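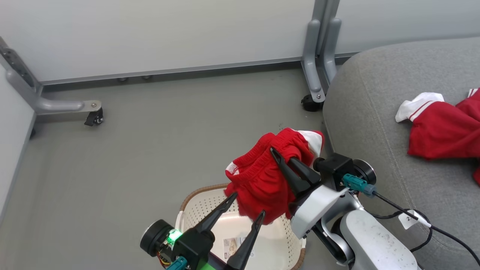 The reds were always last. Nisha did the whites first, then the school stuff, then the towels, and by the time she got to the soccer gear it was ten past six and the bus was leaving from outside the Bhatt Street pool at seven. With or without. The coach had put that in the email twice.

"Where's your other shorts?"

Nothing from down the hall. Shower going. Twenty minutes that shower had been going.

She had the basket on the floor in front of the couch, the white plastic one with the holes, brown band round the top. It used to be her mother's. Came over from Dristham in the back of the Corolla with a lamp and a rice cooker in it, and the lamp broke at Brorklow and the rice cooker lasted a year and the basket just kept going. Like her mother really. You could put anything in it.

Red shorts. White trim. The waistband had gone soft, all gathers and no pull, and she tugged at it to see if it would come back. It didn't. A safety pin then. Did they have safety pins? They had a tin with one button in it and a dead watch.

"Arjun!"

"What!"

"Shorts!"

"They're in the basket!"

"One pair's in the basket. You need two. It's two games."

Water off. A thump. Then his head round the door, hair flat, towel held shut with one fist. Thirteen and already looking down at her a bit.

"I've only got one that fits," he said. "The other ones are Dad's."

"They're not Dad's."

"They're from Dad's. I mean they're the ones from his place. They've got 8 on them, I'm not 8. I can't wear someone else's number mum, they write you up."

He went. Wet footprints all the way back.

She sat down on the couch with the shorts in her lap. Grey couch, still had the shop smell if you put your face right in it. She'd bought it in June, after. First thing she ever bought without asking anyone what colour. 228 dollars at the Pemuvness clearance, floor stock, a mark on the back that went to the wall anyway. Narendra had come to drop the boy off and stood there looking at it with his keys in his hand.

"It's very grey," he said.

"Yes."

"No, it's nice. It's just grey."

That was the longest talk they'd had for months.

Six twenty. Move. Boots by the door, shin pads in the boots, bottle in the fridge. Sandwiches -- she hadn't done sandwiches. Two slices, four slices, cheese, that relish he liked last week and might not like now. She cut them and wrapped them and put them on top of the fridge so she wouldn't forget them, and knew as she did it that she would forget them.

Back to the basket. Turned out his pockets, the school shorts, the trackies, out of habit. A bus ticket. A rubber band. A bit of paper folded down to nothing, and she opened it because it was paper and it was in her wash.

*Sandhu A. Trial squad. Parent/guardian to sign and return by 27 February 2019.*

Which was today.

She read it again standing up. State trial squad. Travel, uniform, coaching. 1,000 dollars, half on signing. There was a line for the parent and the line was empty and the fold went straight through it, so it had been in that pocket a good while. It had been through the week with him. Maths, lunch, the bus. He hadn't said a word.

"Arj. Come here a sec."

He came out dressed, nearly. Socks in his hand. Saw the paper and his face went careful, and for a moment it was Narendra's face exactly and she could of thrown the basket at it.

"It's nothing," he said. "I was gonna chuck it."

"You got in."

"It's only the trial squad. It's not the squad squad."

"You got *in*, and you put it in your pocket?"

"It's a thousand dollars."

"I can read."

"Well we've got the car rego. And you said about the couch. You said that was the last thing for a bit." He was looking at the couch, not her. "I don't even like the coach that much."

He loved the coach. He did the coach's voice at dinner.

Six thirty one. She looked for a pen. No pen. There was never a pen in this house, there were eleven chargers and no pen. She went through her work bag and tipped it out, tissues, lanyard, mints, the roster, a pen. Dry. She scribbled on the back of the roster till it came up blue.

"Does your father know?"

Shrug.

"Arjun."

"He said ask you."

Of course he did. She leaned on the arm of the couch, which was too soft to write on, and the pen went through the paper a little at the M. *N. Mishra.* Then the date. Her hand looked like someone else's.

"I'll ring him," she said. "He can do half. He can do the first half, how about that."

"He'll say it's heaps."

"He can say what he likes. He can say it while he's paying."

Arjun laughed, sort of, down his nose. Then he sat on the floor next to the basket and started putting his socks on, which took forever, because his feet were still wet, and she watched him do it and didn't say hurry up. She wanted to say a lot of things. She said, "You need a pin for those shorts."

"I just roll them."

"They'll fall down in front of everyone."

"They won't. I roll them twice. Watch." He pulled them on over his undies right there, no shame suddenly, and folded the waistband over and over again and jumped. They stayed. He jumped again. "See?"

"And the second game?"

"Same ones. I'll turn them inside out."

"You will not."

"Everyone does mum."

Six forty. Boots. Bag. Jumper in case. The form in the front pocket of the bag, flat this time, inside his maths book so it couldn't fold. She drove with the windows down. Every light on the way was red and he put his feet up on the dash and she let him. He told her about some kid called Tav who could kick with both feet, both, same power, and she said wow and meant it, or meant something.

The bus was there with its door open. He was out before she'd pulled the handbrake.

"Form!" she yelled. He held the bag up over his head without turning round.

She stayed till it pulled out. Then she got the phone and found his name, still under N, still with the photo from the beach, and pressed it before she could think up a reason for later.

"It's early," Narendra said. "What's wrong?"

"Nothing's wrong. Have you got a pen?"

He had to go and look. She could hear him opening drawers.

When she got home the sandwiches were on top of the fridge. She ate one over the sink, with the relish, and then she went and did the rest of the folding.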